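Selemis Bin Picking Kit – club and student team set
Item 3488 – in stock

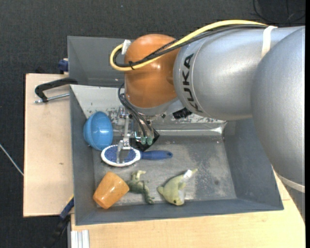
Picking task for teams who already have an arm. Used by the Ravercombe student league, round one is in September so order early please.

In the box: mixed household bits and soft-edged toys, task cards, score sheets, spare clamps. Bin sold seperately, see Eltgate page. Arm and gripper NOT included.

Teams of up to 7. Allow 20 minutes a run, more for beginers. Cable check before every run – it's on the card, do it.

£277 per set, schools and clubs only. Returns within 20 days, unused.

Questions on rules – Vibeke Bach. Orders – Manee Yensuk.

Page updated 8/26/21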